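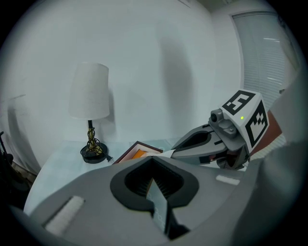 Grippers at the table, with the lamp standing clear of them.

Gripper demonstrators wanted, Gulcombe
Paid sessions, no experience needed, some patience preferred

In May our household robot arm, Sotov, picked up a table lamp by the shade, moved it to where it had been asked to put it, and declined to let go. It then set off to fetch the next item with the lamp still attached. The flex came with it, followed by the extension lead. The operator pressed the stop button and the arm stopped, but by then the lamp had reached the floor and a cup of tea had gone over the keyboard.

No one was hurt. We have replaced the lamp, and the keyboard is drying on a windowsill out of what can only be called optimism.

The cause was a dull one. Sotov learns from recordings of people doing small household jobs with a pair of hand-held grippers, called Kazemi. On some of those recordings the finger position had been logged late, so that a hand which had opened was written down as still closed. Sotov had studied this material with great care and concluded that people hang on to things for a bit after they have finished with them. We have a set of 500 recordings to replace, and the team at Pumura has between us a limited appetite for moving lamps. So we are looking for 11 people to help.

What you would be doing

You stand at a small table with a gripper in each hand and do ordinary things with ordinary objects. Move the lamp. Take a tissue out of the box. Put something down, open the fingers fully, and draw back before starting on anything else. Then do it again, with the objects somewhere slightly different. Letting go is the part we care about, and you will hear a good deal about it.

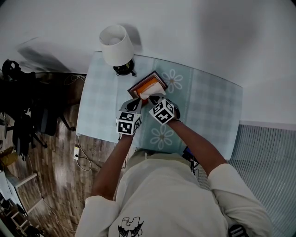

Pinching the tissue at the box with the grippers.

Each grip has a trigger, and most people have the hang of it inside a quarter of an hour. You will also wear some recording equipment on your upper body. It is heavier than it looks by the end of a session, so each recording block lasts 20 minutes and is followed by a proper break. Please take the break. The previous group liked to press on, and their later recordings are mostly of people getting cross with a lamp.

About safety

The Sotov arm will not be switched on while participants are in the room. You are working with the hand-held grippers only, and these go nowhere unless you take them there. They can still pinch, so keep your own fingers away from the gripper fingers, and tell us if a trigger feels stiff or slow to return. That kind of report was made before the lamp business, on a sticky note, and the sticky note was found afterwards under the biscuits. There is now a logbook. Faults go in it, the gripper goes on the shelf, and it stays there until one of the engineers has signed it off.

Cables run across part of the floor. Flat, closed shoes, please.

You should be

– 18 or over
– able to stand for the length of a block and use both hands
– comfortable wearing equipment on your shoulders
– happy to have your hands, arms and clothing recorded (your face may be caught now and then, and we blur it before anything is used)
– willing to say when something isn't working, even if we look busy

Left-handed people are very welcome. The last lot of recordings was made almost entirely by right-handers, and it shows.

Please don't apply if you have a wrist or shoulder injury at the moment. Get in touch when it has mended, as we expect to need more people later on.

Hours and pay

We ask for 2 half-day sessions, mornings or afternoons, at our workroom in Gulcombe. You are paid by the hour, breaks included, and training time counts. If a gripper breaks down halfway through you are paid for the whole session, and given how things have gone this clause may well get some use. Bus fares are refunded if you keep the ticket. Tea is provided, and is now drunk on the other side of the room.

How to apply

Use the form on the Pumura website and choose "Gulcombe demonstrators" from the list. Tell us which half-days suit you, which hand you write with, and whether you need anything changed so that you can take part – the table height can be adjusted and we can shorten the blocks. We don't need a CV. Everyone who applies will get a reply, including those we can't fit in this time.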